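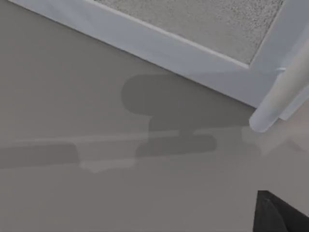 Slide 2 - the sim before the arm

Okay, so we start in the simulator, which is where I've spent most of my evenings since April. White border, speckled panel set into it, plain gray floor, and the finger coming in from the right. I kept the floor dull on purpose. My first version had a wood texture and I spent a whole weekend fiddling with it when I should have been fixing the wrist.

Point at the big mushroom shadow. That one's the hand and gripper. I love that shadow! With a floor this plain it's the quickest way I have to judge how high the hand is (pause here, let them look).

Slide 3 - what Huvis is

Huvis is the arm on my bench at the Skarkness workshop. Six joints, secondhand motors, and a base plate I cut twice after drilling the first one upside down. Mention the parts bill: roughly 900 dollars, not counting the bench or the pizza.

The job is dull and I'm fine with that. Go to the tray, touch down next to the border, back off, do it again. If it can do that all night without wandering, I'll trust it with something breakable.

Slide 4 - numbers

3,000 runs in the simulator. 212 of them ended with the finger bumping the border. Don't read out the whole table, just say most of the bumps came from one bad wrist offset - I'd typed it in degrees and the code wanted radians. Wait for the groans.

Slide 5 - moving it to the bench

Talk about the Lambrakis board here. It runs the motors, it's cheap, and the connector is a pain, so bring the spare cable and wave it around. Then Mesurard, my little calibration script. It touches four corners, works out where the tray really sits and shifts everything to match. Takes me the length of a cup of coffee.

If somebody asks about cameras: none yet, the real arm works by touch. Happy to go on about that over snacks.

Slide 6 - demo

Switch on the power supply BEFORE the laptop. Clear the cups off the bench. Start at half speed and keep one hand near the red button. If it sulks, skip to the backup clip and take questions.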